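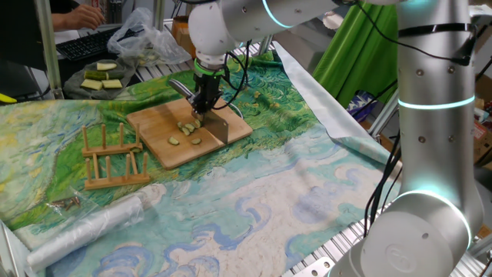

*O cutelo na garra, com as primeiras rodelas de pepino sobre a tábua de bambu.*

## Dicas de bancada para quem está a comparar garras na cozinha

Quem me acompanha sabe que desde março ando a trocar garras no mesmo braço, sempre com a mesma tarefa: segurar um cutelo e cortar pepino. Parece pouca coisa, mas o pepino é um professor paciente (e barato!), e já me ensinou mais sobre dedos, folgas e parafusos do que muita folha técnica. Juntei aqui o que fui apontando no caderno, para poupar algumas tardes a quem estiver a começar.

### Antes de pegar na faca

Comece sempre com o cabo sozinho, ou com uma espátula velha de grossura parecida. Feche a garra, puxe o cabo com a mão, torça um bocadinho para os dois lados e veja se ele roda. Foi assim que descobri que a Grumeck, com os dedos lisos de origem, apertava muito bem e mesmo assim deixava o cabo girar quando a lâmina encontrava resistência de lado. A Skemer aperta menos, mas tem dedos mais compridos e o cabo assenta melhor.

Duas voltas de fita de borracha nos dedos resolveram quase tudo na Grumeck. Corte a fita à largura certa do dedo, sem sobras, e não use fita de pano, que fica cheia de sumo e começa a cheirar ao fim de dois dias.

E, claro, programe o percurso todo primeiro em velocidade baixa e a uma boa altura acima da tábua. Só depois desça. As mãos ficam longe da lâmina enquanto o braço tiver os motores ligados, e isso inclui ir buscar aquela rodela que ficou torta!

### A tábua

- O bambu é rijo e não cede muito, por isso a altura de descida tem de ser afinada com cuidado. Eu encosto o fio à tábua muito devagar, guardo essa posição e trabalho a partir dela.
- Toalha estampada por baixo é uma alegria para os olhos, mas escorrega. Um pedaço de rede antiderrapante entre a toalha e a tábua segura bem.
- Pôr a tábua na diagonal deu-me mais espaço para o pulso do braço rodar sem os cabos da garra ficarem repuxados. Experimente vários ângulos antes de marcar o sítio com fita.
- Se a tábua sair do lugar, volte a medir a altura. Sempre.

### Os pepinos

Escolha pepinos direitos e firmes, do frigorífico, e seque-os muito bem. Um pano cinzento ou escuro ajuda a ver os pedaços claros à espera de vez, e absorve a água. Para comparar garras, corte tudo com a mesma grossura e deixe as rodelas onde caem até ter tomado nota - a maneira como se espalham diz bastante sobre o que a lâmina fez no fim do corte.

No caderno tenho 1.448 cortes com a Grumeck e 3.306 com a Skemer, que ficou montada muito mais tempo por pura preguiça minha de desapertar parafusos. Na Skemer troquei as borrachas 7 vezes. A Dorottya Vörös, que corta com um controlador Tóth, faz séries de 23 e depois limpa tudo, e eu acabei por copiar a ideia.

### Parafusos, cabos e película

Guarde os parafusos de cada garra num saquinho transparente, e escreva o nome da garra no saco. Os da Skemer e os da Grumeck são parecidos ao ponto de entrarem uns no lugar dos outros e depois encravarem a meio, coisa que prefiro não recordar em pormenor.

Deixe uma alça folgada nos cabos junto ao pulso e prenda o resto ao longo do braço com uma tira de velcro. Tenha também um rolo de película aderente à mão para tapar o que já está cortado quando a afinação se prolonga (e prolonga-se).

### Limpeza

Retire a lâmina com o braço parado e desligado. Lave-a à mão, seque logo, e passe só um pano húmido na garra, sem esguichos para dentro das juntas. A tábua lava-se e seca de pé, nunca deitada, senão empena e lá se vai a altura afinada.

A seguir quero experimentar os dedos moldados da Ponico, que a Etelka Magyar me recomendou para cabos grossos. Vou começar pela cenoura, com a velocidade no mínimo e a Skemer guardada ali perto, para o caso de ter saudades.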